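Mivau: street names of Istell, as spelled

12 shares · 3 comments

Mivau is a table of street names in the town of Istell, together with all the ways the town spells them. It has 127 rows, one per street. The spellings come from the signs on the corners, the printed town map, and the water bills. On a good day, two of the three agree.

What's in it

mivau.csv is the main table. The columns are street_id, sign, map, bill and notes. A blank cell means I couldn't find the name in that source. A question mark means I found it and wish I hadn't.

variants.csv has one line per spelling, for people who like their tables long. Balogun Street takes up five of those lines, two of which spell it with an extra "l" and one of which calls it a road.
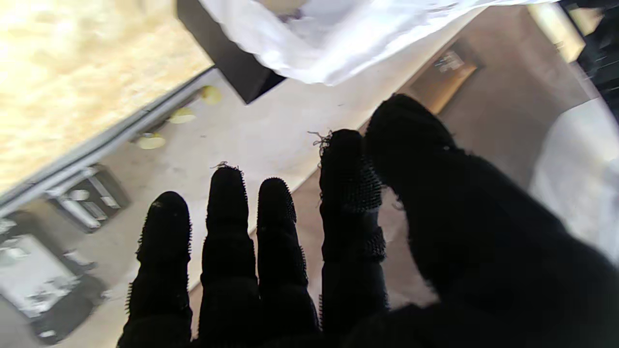
Orysia Shevchuk wrote in to ask why Old Mill Lane is listed as one street when there are plainly two of them, on opposite sides of the river, and neither has a mill. She's right. They will be split in the next version, as soon as I decide which one gets to keep the ID.

How it was collected

I walked the signs myself over one July and typed them up exactly as they stood, missing letters included. Map names were copied from the folding edition with the ferry on the cover. Bills came from neighbors, who were asked to cover up the amounts and mostly forgot. No amounts, house numbers or account numbers are in the files.

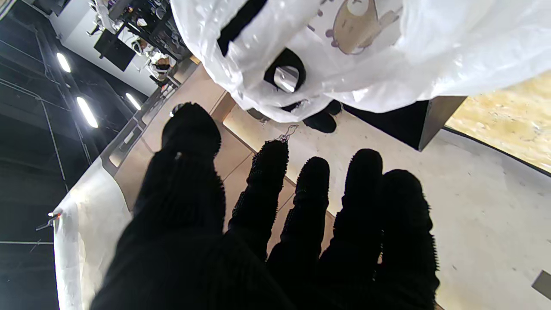

One reader objected that a sign with a letter fallen off isn't a different spelling, it's a broken sign. I take the point, and have added "damaged" to the notes column for those rows. The sign column stays as it was, because that is what the mail carrier has to work with.

Known problems

Apostrophes are a mess. The map has none, the bills turn them into spaces, and the signs put them wherever there was room. Only 89 streets match across all three sources once you ignore them.
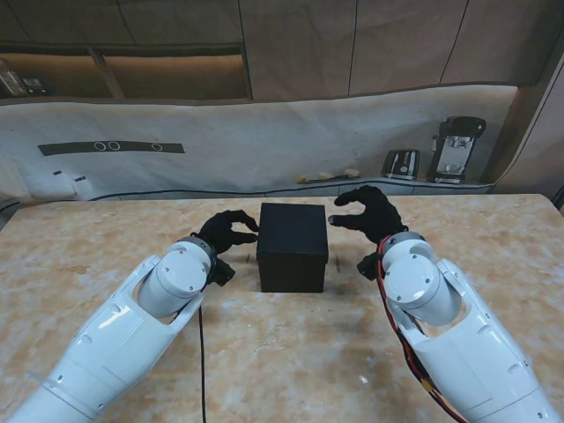 Black box on the table, white arms to either side.

Capital letters were kept from the map only. Signs are all capitals, so please don't write to tell me that the sign column is shouting.

The cleanup script, Modus, trims stray spaces and does nothing else. An early version also "fixed" spelling, which left me with a very tidy table of streets that don't exist.
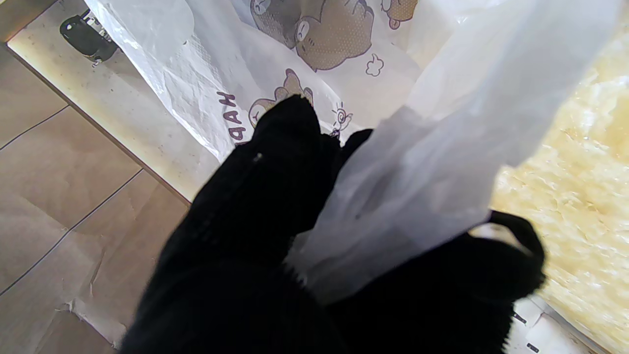 The old output is still in the archive folder under bad/, and I'd ask you not to merge it with anything. Corrections are welcome by mail. Please name the corner you were standing on.

Version 3, 29 Apr 2023. Free to use for any purpose, including arguing with the town.

Share this page (12) · View all 3 comments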